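How I Pick, Store and Cut a Whole Pineapple

I put off buying whole pineapples for years. They looked like work, and the plastic tubs of chunks were right there by the bananas. Then I noticed I was paying a lot for six or seven bites of fruit sitting in juice, and one Sunday I brought a whole one home and went at it with a steak knife. It was a mess! I've gotten a lot better since then, so let me walk you through how I do it now.

Picking one out

Turn it over and smell the bottom. If it smells sweet, it's coming with me. If it smells like nothing, it'll probably taste like nothing. If it smells a little like vinegar or beer, put it back (I've ignored my own advice on this twice and been sorry both times).

After that I squeeze it. You want a tiny bit of give, like an avocado that needs another day. Color helps some, but I've had greenish ones that were plenty sweet, so I don't go by that alone. And the leaf-pulling test, where you yank one out of the middle and if it comes out easy the fruit is ripe - I've never had any luck with it. Mostly you end up standing in the store holding a leaf.

Heavier is better. Pick up two the same size and take the heavy one.

Once it's home

A pineapple won't get sweeter on the counter. It gets softer and a bit juicier, but the sugar you bought is the sugar you get. I leave mine out for a day, two at the most, and then cut it. My neighbor Montserrat Figueroa stands hers upside down overnight on a soup bowl and swears the bottom half's sweetness runs down toward the top. I tried it and couldn't taste a difference, but she brought me that pineapple for free, so I kept quiet.

Put a plate under it while it sits. The base can leak a little sticky juice when it's really ripe, and it's no fun to scrub off a table later.
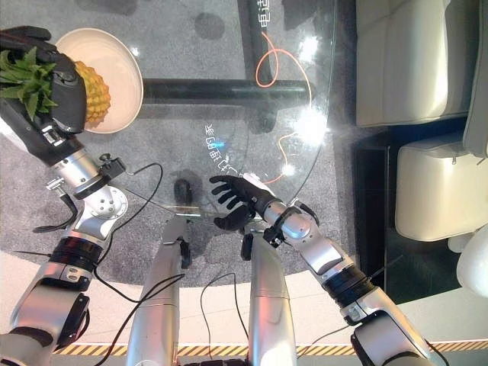

Rinse the outside before you cut, even though you aren't eating the skin. The knife drags whatever's on there straight through the fruit. I hold it under the cold tap and go over it with a vegetable brush, then dry it well so it doesn't slide around on me.

Cutting it up

You need a big sharp knife, a small one, and a cutting board with a groove around the edge if you have it. Mine's an old Cisneros board that doesn't have a groove, so I lay a dish towel underneath and accept my fate.

Lay the pineapple on its side and cut off the crown, a half inch below the leaves. Then cut the same amount off the bottom. Now it has two flat ends and you can stand it up.

Slice the skin off in strips from top to bottom, following the curve. Go thin! You'll leave the brown eyes behind and that's fine for now. If you go deep enough to get all of them on the first pass you'll throw out a ton of good fruit.

Look at the eyes and you'll see they run in diagonal lines. Take the small knife and cut a shallow V along each line, and the whole row lifts out like a little zipper. It's slow the first time. I put the radio on.

Now cut it in half top to bottom, then halve those again. Stand each quarter up and slice off the pale strip of core. What's left you can cut into spears or chunks, whatever you're in the mood for.

Keeping the leftovers

Chunks keep four or five days in the fridge in a container with a tight lid. For the freezer, spread them out on a cookie sheet first, freeze until hard, and then bag them up. If you skip the cookie sheet you get one giant pineapple brick, and I've had to whack one on the back steps to get a smoothie out of it.

I save the core too. It goes in a pitcher of water in the fridge overnight, or I chop it small and throw it in the blender with the rest.

If your mouth gets tingly after a few pieces, a quick turn on the grill or in a hot pan takes care of most of that. A little brown sugar, 6 minutes, flip halfway through. Vanilla ice cream on the side if there's any left in the freezer.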